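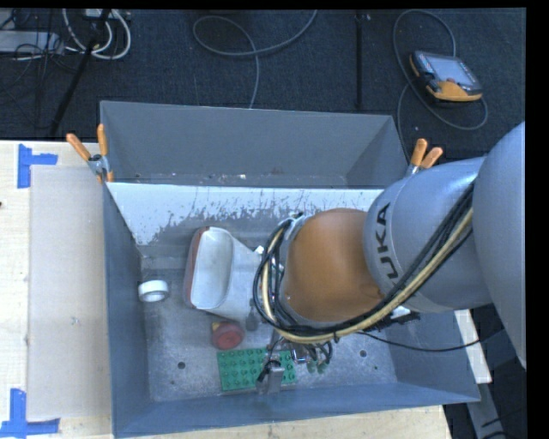
Figure 4. Arm over the pick bin with mixed items. The divider is clamped at both ends.

4. Setting up the pick bin

This section covers placing the bin, fitting the divider and running the first pick with the Gurnolon bin picking kit. Finish section 3 (mounting the gripper and routing hoses) before you start.

You will need:
Bin and divider panel
Two spring clamps
Blue tape
Part tray or sheet for the drop area
Set of test items

4.1 Placing the bin

1. Put the arm in manual mode and move it to the park position. Keep the control pendant within reach.
2. Set the bin on the table with the narrow compartment on the far side.
3. Slide the divider into the bin and push it down until it stops.
4. Fit one spring clamp at each end of the divider, over the bin wall. Handles point up and out. Press on the divider by hand. It should not move.
5. Lay the drop sheet flat on the table beside the bin. Push it up to the bin wall.
6. Mark the outer corners of the sheet with blue tape. If the sheet is moved later, put it back on the marks. You do not need to teach the drop point again.

Note: Scratches and worn paint on the divider do not affect picking. Replace the panel if it is bent or has a sharp edge.

4.2 Checking the hoses

1. In manual mode, lower the gripper slowly to the floor of the bin.
2. Turn the last joint to both ends of its range.
3. Watch the hose bundle. It must not pull tight or catch on the clamps.
4. If it does, go back to 3.5 and retie the bundle with more slack.

CAUTION: Clamp handles stand above the bin wall. Enter the clamp positions as keep-out zones in the Rinow software before you run in automatic mode. The arm will not detect them by itself.

CAUTION: Keep your hands out of the bin unless the arm is parked and the drives are off.

4.3 First pick

1. Place the test items in the front section of the bin. Mix shapes and sizes: a flat building plate, a roll of tape and a large container make a good start. Leave space between them.
2. Select program 21 on the pendant.
3. Set the speed to the lowest step and start the program.
4. Let the arm try each item. Stop it if it presses on the bin floor.
5. If the same item is missed 5 times, the program pauses and shows code 446. Move the item away from the wall and press Resume.

Note: Large containers can hide smaller items from the sensor. Remove the container first or turn it on its side.

Wipe the bin floor when dust builds up. Use a dry cloth only.

For replacement clamps and divider panels, see the Carlow parts list at the back of this manual.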